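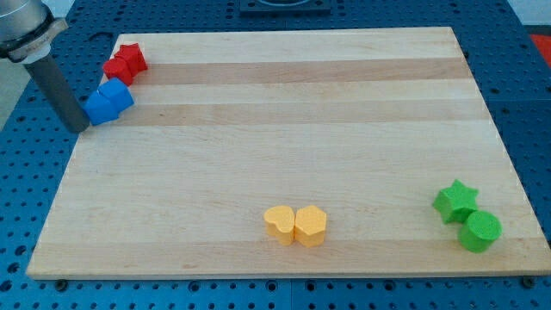 Gilmar Trindade thinks sorting by color is the easy part, and that anyone asking whether a machine can tidy up should ask about shapes it has never met. I read his comment under an older thread here and it got me wondering about my own case, so I am starting a new one.

I run a small shop that packs wooden toy blocks for preschools. Stars, hearts, cylinders, pentagons, in red, blue, yellow and green. They come back from the finisher mixed in one crate, and one of us spends most of a morning putting them into groups before they can be bagged. Last week it was 948 pieces. At home I have the same problem on a smaller scale, with two kids and a living room floor.

Can an arm with a gripper do this yet, at a price a small shop can live with? And is there anything for the house, or is that still years off? I don't need it to be fast. It could run overnight as long as the groups are right in the morning.

Posted Sat 30 November by Tukovon

Klinhom

Shop: yes, with conditions. House: no, not in the way you mean.

I set up small arms for a packing line, and blocks are about as friendly as parts get. They are rigid, they have flat tops, the colors are strong and they don't roll much except the cylinders when they land on their side. Put them on a plain pale surface that doesn't match any of your colors and a basic overhead camera will find them. Fasten that surface down. If it shifts even a little between runs, every pick is off by the same amount and you will blame the software.

What will give you trouble is the crate. Picking a block that lies alone on a board is one job. Picking one out of a heap is a different job and costs a lot more. Most small shops get around it by feeding the blocks onto the board a few at a time, either with a vibrating tray or by hand. If you do it by hand, you have to ask what you saved.

The other thing is blocks that touch. Two of the same color side by side can look like one odd shape to the camera, and two fingers need a gap to get into. Suction from above gets past the second part, provided the top is flat and big enough for the cup. Hearts and stars need a small cup placed in the middle. Decide early whether your groups are allowed to touch when they are set down. If they only need to be near each other, leave a finger's width and life is easier for whatever picks them up next.

Our arm handled 984 parts on its best overnight run and stopped 9 times. That sounds fine until you know that one of those stops came early and it sat there waiting until somebody showed up. So plan for a way to let it skip a bad pick and go on.

For the living room, the floor is the problem. There is carpet, there is a sock on top of the block, and there is a child standing on it. A fixed arm can't reach and the ones on wheels that I have seen are slow and give up often.

Britico

just get the kids to do it lol. mine will sort anything for a cookie

Anance

I agree with most of what Klinhom wrote. One addition on cost. The arm is usually not the big number. We spent more hours on the tray, the lights and the bins than on anything that moved. Keep daylight off the work area too — our red and orange parts got mixed up every afternoon until we hung a curtain.

I would try it with one color first. Take the yellow ones, sort hearts from pentagons, and see how many you have to redo. If that goes well for a week, add the next color. Also ask your finisher whether they can send each color in its own bag. Ours said yes and did not charge for it, and after that we only had shapes left to deal with.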